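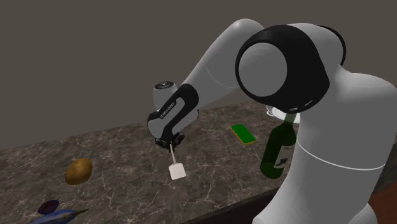 Fórum Casa & Oficina > Conversa geral > Já há máquinas que façam mesmo a lida da casa?
Agosto de 2018

marta_das_hortas escreveu:
Boa noite a todos. Desculpem o testamento, mas ando com isto na cabeça desde o almoço de família. O meu genro, que é muito boa pessoa mas compra tudo o que tem botões, jurou à mesa que daqui a cinco anos ninguém lava um tacho à mão. Eu ri-me, claro, e depois fiquei a pensar. Tenho 37 anos de cozinha em cima, entre a minha casa e o refeitório onde trabalhei, e se há coisa que sei é que limpar uma bancada parece fácil até se tentar explicar a alguém como se faz. É preciso levantar as coisas, ver o que está pegajoso, decidir o que vai para o lixo e o que se guarda... A minha pergunta é simples: alguém aqui viu uma máquina fazer isto a sério? Fora os aspiradores redondos, que esses já cá temos um (chama-se Junia, foi a neta que lhe pôs o nome, e passa metade da vida debaixo do sofá).

torneiro_velho escreveu:
Boa noite, Marta. Trabalhei muitos anos numa oficina de peças e temos lá um braço desde abril, a carregar e descarregar um torno. Faz 600 peças por turno e não se queixa das costas, o que já é mais do que posso dizer de mim. Agora, cada peça vem no mesmo tabuleiro, na mesma posição, virada para o mesmo lado. No dia em que alguém pousou o tabuleiro ao contrário, o bicho parou e ficou à espera que o fossem salvar. Numa cozinha parava de dois em dois minutos. Uma batata nunca é igual a outra batata, e uma esponja amolgada já nem é igual a ela própria!

Lyle Tran escreveu:
Olá! Sou novo por aqui, desculpem algum erro, o português é a minha terceira língua. Acho que o torneiro_velho tem razão sobre o braço da oficina dele, mas esse trabalha com posições gravadas. Há gente a fazer outra coisa: ensinam a máquina primeiro em simulação, no computador, com objetos espalhados ao acaso numa bancada, e só depois passam para a cozinha verdadeira. Eu fiz isso num projeto pequeno com dois colegas, chamava-se Plotbridge. No simulador, o nosso braço acertava em 97 de cada 100 tentativas de pegar num objeto e pousá-lo noutro lado. Fiquei tão contente que telefonei à minha mãe.

marta_das_hortas escreveu:
Que bonito, Lyle, e o seu português está ótimo. Mas diga lá, e na bancada a sério?

Lyle Tran escreveu:
Ah, aí foi mais triste :) Menos de metade. O vidro foi o pior, a câmara via o reflexo e não via a garrafa. E com a espátula também sofremos, porque pegar nela é uma coisa e raspar com a força certa é outra. Mas há dois anos não conseguíamos nem isso, por isso eu sou otimista.

quimzé escreveu:
Eu cá não sou. Ouço esta conversa desde miúdo, e o meu pai já a ouvia. No computador tudo corre bem, pois então, no computador não há gordura! Quero ver a máquina com um tabuleiro de bacalhau que ficou de um dia para o outro. E depois há o preço. Um braço desses custa mais do que a minha cozinha inteira, com frigorífico e tudo.

torneiro_velho escreveu:
Quimzé, também diziam isso das máquinas de lavar roupa, e a minha mãe chorou quando lhe entrou a primeira em casa. Não concordo que seja só conversa. Acho é que estamos a pedir a coisa errada — a máquina de lavar não imita as mãos da minha mãe no tanque, faz o trabalho de outra maneira. Talvez a bancada do futuro seja outra coisa e não precise de braço nenhum.

Besallow escreveu:
Entro só para discordar um bocadinho dos dois. Sou cuidadora de uma senhora que quase não mexe a mão direita, e para ela uma máquina lenta e desajeitada que apanhasse a esponja do sítio onde caiu já era uma festa. Ela não precisa que seja rápido. Na semana passada contei, por curiosidade, as vezes que me chamou para lhe chegar qualquer coisa: foram 134. Ninguém precisa de lavar o tabuleiro do bacalhau do Quimzé para isto valer a pena (embora eu fique com pena de quem o lava).

quimzé escreveu:
Quem o lava sou eu, minha senhora! Mas dou-lhe razão, nesse caso já me calo. Continuo a achar que o genro da Marta vai perder a aposta.

marta_das_hortas escreveu:
Besallow, fiquei aqui a pensar na sua senhora, dê-lhe um beijinho meu. Não houve aposta nenhuma, mas se calhar ainda faço uma, um jantar em como daqui a cinco anos ele ainda anda de esfregão na mão. Lyle, se voltar a mexer no seu projeto venha cá contar, sim? E se precisar de quem lhe suje uma bancada como deve ser, eu ofereço-me.

Lyle Tran escreveu:
Combinado, Marta! Vou começar pela garrafa.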